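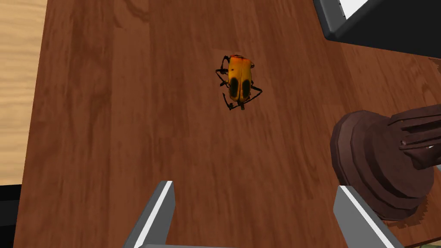

제41호 | 12쪽

중고 로드스터 인수 전 점검표와 의견
대상 차량: 진덴(Jinden) 2인승 소프트톱, 가변 댐퍼 장착
점검 및 의견: 비탈리 이바니신(Vitalii Ivanyshyn)
점검 장소: 리스트니스(Ristness) 정비소 2번 리프트

판매자가 건넨 자체 점검표에는 전 항목이 "양호"로 찍혀 있었다. 필체도 같고 체크 표시의 기울기까지 같다. 한자리에서 한 번에 채운 표로 보고 참고하지 않았다. 아래는 처음부터 다시 본 결과다.

판정 기준: 적합 / 조건부 / 부적합 / 확인 불가
"확인 불가"는 합격이 아니다. 중개인이 이 칸을 자꾸 합격 쪽으로 세길래 적어 둔다.

1. 서류

1-1 차대번호와 등록증 대조: 적합
의견: 앞유리 아래, 문틀, 등록증 모두 일치.

1-2 정비 이력: 조건부
의견: 초기 이력은 도장과 영수증이 같이 있다. 그 뒤로는 도장만 있다. 도장은 누구나 팔 수 있으니 영수증을 요구했고, 판매자는 "찾아보겠다"고 했다. 이 말을 들은 뒤 실제로 영수증을 받아 본 적이 별로 없다.

1-3 사고 이력 조회: 적합
의견: 보험 처리 기록 없음. 보험 처리를 안 한 사고는 여기 안 나온다. 3-2 참조.

2. 타이어와 휠

2-1 트레드 깊이: 조건부
의견: 앞바퀴 두 짝은 안쪽이 바깥쪽보다 눈에 띄게 닳았다. 얼라인먼트 문제이거나 하체 부싱 문제다. 판매자 설명은 "원래 이 차가 그렇다"였다. 같은 모델을 여러 대 봤지만 원래 그런 차는 없었다.

2-2 제조 주차: 적합
의견: 네 짝 모두 같은 해에 생산됨.

2-3 휠 손상: 조건부
의견: 조수석 뒤 휠 림에 긁힘. 균열은 없음. 복원 도장을 한 흔적이 있어 휠 밸런스를 다시 볼 것.

3. 차체

3-1 도막 측정: 조건부
의견: 운전석 문만 수치가 높다. 재도장으로 본다. "문콕 하나 때문에 칠했다"는 말이 맞을 수도 있으나 문콕 하나에 문짝 전체를 칠하는 경우는 드물다.

3-2 패널 간격: 적합
의견: 재도장한 문의 경첩 볼트에 공구 자국 없음. 문을 떼어 낸 적은 없어 보인다.

3-3 소프트톱 작동: 적합
의견: 3회 개폐. 걸림이나 이상음 없음. 뒷유리 접착부도 들뜨지 않았다.

3-4 누수: 확인 불가
의견: 살수 시험을 하려 했으나 판매자가 실내 세차를 막 마쳤다며 거절했다. 소프트톱 차량에서 이 항목을 비워 두고 잔금을 치르는 것은 권하지 않는다. 바닥 매트 아래는 만져 보았고 말라 있었다. 맑은 날이 이어졌으니 큰 의미는 없다.

4. 서스펜션

4-1 댐퍼 누유: 부적합
의견: 운전석 뒤 댐퍼 하부에 기름이 맺혀 있다. 닦아 내고 시운전 후 다시 보니 또 맺혔다. 판매자 점검표에는 여기도 "양호"다.

4-2 모드 전환: 조건부
의견: 편안한 쪽에서 단단한 쪽으로 바꾸면 계기판 표시는 바로 바뀐다. 표시가 바뀌는 것과 감쇠력이 바뀌는 것은 별개다. 과속방지턱을 같은 속도로 두 모드에서 넘어 보았는데 앞은 차이가 분명하고 뒤는 애매했다. 4-1의 누유와 관련이 있을 것으로 의심한다.

4-3 로어암 부싱: 조건부
의견: 앞쪽 양측에 잔금. 당장 교체할 정도는 아니나 2-1의 편마모를 생각하면 얼라인먼트만 보고 돌려보낼 일은 아니다.

4-4 교체 부품: 해당 없음
의견: 중개인이 후카노(Hukano) 호환 댐퍼를 권했다. 순정과 "동등 성능"이라는데 무엇을 어떻게 재서 동등한지 적힌 자료는 받지 못했다. 자료가 오기 전까지 견적은 순정 기준으로 잡는다.

5. 제동

5-1 패드 잔량: 적합

5-2 디스크: 조건부
의견: 앞 디스크 가장자리에 턱이 생겼다. 사용 한계까지는 여유가 있다. 다음 패드 교환 때 디스크도 같이 교체.

5-3 브레이크액: 부적합
의견: 수분 측정기로 재니 교환 권고 구간. 작년 10월에 갈았다고 이력서에 도장이 있다. 1-2에서 말한 그 도장이다.

5-4 주차 브레이크: 적합
의견: 경사로에서 체결 후 밀림 없음.

6. 엔진과 변속기

6-1 냉간 시동: 확인 불가
의견: 오전 9시에 도착했을 때 보닛이 이미 따뜻했다. "차를 옮기느라" 켰다고 한다. 냉간 소음을 감추려고 미리 데워 두는 일이 흔하므로 재방문 때는 도착 전에 시동을 걸지 말라고 문자로 남겼다.

6-2 누유: 적합
의견: 하부 커버를 벗기고 확인. 너무 깨끗하지도 않아서 오히려 믿을 만하다. 고압 세척을 한 엔진룸은 아니다.

6-3 변속 충격: 적합
의견: 저속 1-2단에서 약간의 머뭇거림. 이 변속기에서는 정상 범위로 본다.

6-4 고장 코드: 조건부
의견: 저장된 코드 없음. 다만 코드를 지운 뒤 주행한 거리가 거의 12km에 불과하다. 누가 왜 지웠는지 물었으나 답이 없었다. 1,000km쯤 타 본 뒤 다시 읽어야 할 항목인데 그때는 이미 산 사람 차가 되어 있다.

7. 실내와 전장

7-1 에어컨: 적합
7-2 열선 시트: 조건부
의견: 조수석 등받이만 늦게 데워진다. 고장이라고 하기에는 애매하다.
7-3 에어백 경고등: 적합
의견: 시동 시 점등 후 소등. 전구를 빼 둔 차는 아니다.

8. 잔금 전에 처리할 것

운전석 뒤 댐퍼 교체 또는 해당 금액 공제
브레이크액 교환, 영수증 첨부
살수 시험
냉간 시동 입회
정비 영수증 원본

중개인은 위 내용을 "소모품 수준"이라고 요약해 구매자에게 전했다. 댐퍼는 소모품이 맞다고 우길 수 있겠지만 값은 소모품 값이 아니다. 구매자에게는 요약 말고 이 표를 직접 보냈다.

구매자 메모: 살수 시험과 냉간 시동은 재방문 때 같이 보기로 함. 계약금은 그 뒤에 지급.
점검자 회신: 동의. 측정기와 호스는 정비소 것을 가져감.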